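Phone diary: the Flusell finally has a hinge 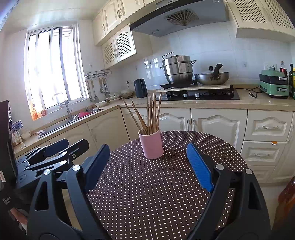

Posted by Cledwyn Mostyn on 7 February 2023
Filed under: Phones, Diary

Okay, I have been grinning since breakfast. The Trokcombe phone club list got a message overnight with the first proper hands-on notes on the Flusell, and it's a flip phone after all! I'd half talked myself into believing it would be another plain slab with a big camera bump, because that's what Dudek has made every year since I started paying attention. I read the whole thing standing up with my coat on and then had to run for the bus.

So, what's in it. It folds across the middle, it has a small screen on the outside for the clock and messages, and it charges at 60 watts. Sixty! My current Kanden takes most of an evening to fill up and gets warm enough to worry me, so that line alone had me reading it twice. The person who wrote the notes only got ten minutes with it and said the crease is there if you tilt it under a lamp but you stop feeling it with your thumb pretty fast. I believe that. I tried an older folding phone in a shop last fall and the crease bothered me for the first minute, and then I was too busy opening and closing it to care. The shop guy was very patient.

The part I keep going back to is the hinge. It holds at any angle, which means you can set it half open on a desk and take a video call without leaning it against a mug. My sister and I talk most Sundays and she has seen a great deal of my ceiling over the years. I sent her the notes at lunch and she wrote back "does it still make calls" and then a heart, so I think she's on board.

Things I still don't know, and would love to: how heavy it is, whether it'll take any splashing at all, how long they'll keep updating it. Dudek gave my last phone from them 2 years of updates and then went quiet, and I was pretty sore about it. If they do that again with something this pricey I'll be a lot less cheerful in here. No price yet either. The guesses on the list were all over the place and I'm not going to write any of them down.

Tonight I dug out the old Kanden 2 from the drawer, just to see how it feels next to the new one. So tiny! It fits in my shirt pocket and you forget it's there. I had forgotten how much I liked that. Phones got tall while I wasn't looking, and if folding one in half is how we get back to pocket size then I'm all for it. I charged it up and it still had a photo of my old desk on it and a shopping list that says only "lemons, tape."

Also moved my contacts over to the backup card while I was at it, which I'd been putting off since before the holidays. Took no time. Deleted three weather apps. Kept one.

The list says March for the launch, with stores getting it a little after. I'm going to try very hard to wait for real battery tests before I do anything silly. I did look up the trade-in page, only to check that it works. It works. They want the original box, and I'm nearly certain mine is up on top of the wardrobe behind the fan, so that's tomorrow after work.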